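Packaging, again

Quick one this month because the back room is full and I still have the fall price list to finish. Packaging. Specifically what to keep, what to throw, what to bring to Hilska and what please do not bring to Hilska.

The reuse shelf is back. Left of the door, under the bulletin board. Same deal as February: bring clean stuff, take clean stuff, no sign-up. Small cartons go fastest. Padded mailers too, if the old label is gone or at least blacked out. Somebody's full address was sitting out for most of an afternoon last time and I felt bad about it.

What the shelf wants:

Small cartons with all flaps. Folded flat please, the shelf is three feet deep and that's all the shelf there is.
Brown paper, any size. Wrinkled is fine.
Paper tape, even the end of a roll.
Bubble wrap with most of its bubbles.

What it does not want: foam peanuts. Ever. We were finding them behind the radiator in May. Also no pizza boxes, no gift bags with glitter, no egg cartons (the farm stand across Skunent Street takes those, ask at the window).

Now gift boxes. The stiff shiny kind, chocolates and soap and so on. People keep them because they look too nice to throw out, then they have a closet full. I'm one of those people. Zakhar Fedoruk wrote in to ask if they can go in with regular cardboard. Short answer, depends on the coating. Try tearing a corner. If it rips like paper and you see plain board inside, flatten it and put it with the cardboard. If there's a stretchy skin that won't rip, that's a plastic layer and our hauler wants it in the trash. Ribbon off, magnets out, window film off.

And if the corners are already crushed, let it go. A crushed gift box isn't going to un-crush. You'll never use it for a present and you know it.

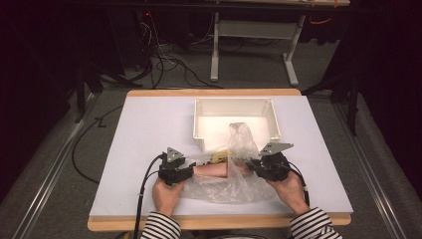
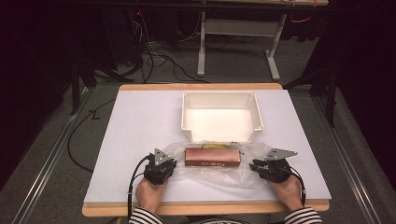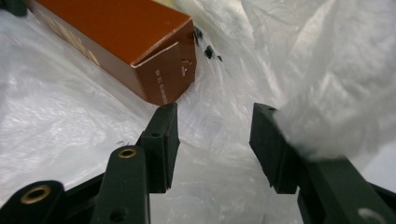 Crumpled plastic in the second and third pictures. The open storage box in the second is plastic too.

Thin plastic film is the one that gets everybody. Does not go in the curbside bin, not in Grirnevville anyway. It wraps around the sorting equipment and they have to stop the line and cut it out by hand. Save it up dry and drop it in the tall sack at the Pant Road depot. Crinkly or soft, both OK there now, which is new. Shake the crumbs out first. No cling wrap that's been on food, no matter how well you think you rinsed it.

Depot window for film is open until 6, after that the sack comes inside. Don't leave bags at the gate, the wind takes them straight into the creek and then we're all out there with rakes.

Couple of things on mailing, while I'm on the subject. Holiday parcels start early for those of you with family overseas and the line at the counter gets long. Box should be a little bigger than the thing, not a lot bigger. Fill the gaps, then shake it. If it rattles, open it up and put more paper in. Tape the middle seam and both edges, top and bottom. Write the address on a slip of paper and put it inside as well, in case the label comes off. My aunt's jam sat in a warehouse for 8 weeks over exactly that.

Don't use a shiny box as the outer box. Tape lifts right off it, and anything that looks like candy seems to get opened. Put it inside a plain carton. Recieved two complaints about this last year and both were shiny boxes.

Storage bins: we have three lidless ones left over from the summer sale, free to whoever carries them out. They stack. Lids are long gone, don't ask. Good for yarn, kids' shoes, seed packets, the drawer of cords everyone has.

Packing help at the big table is Sep 10, 2023, after lunch till we get tired. Bring the item, the address and your own tape if you're picky about tape. We have scissors, paper and a scale that reads a hair heavy. Coffee if teh machine is behaving.

Questions about what goes where, leave a note in the box by the register. I read them on my break. Fall prices next issue, I promise.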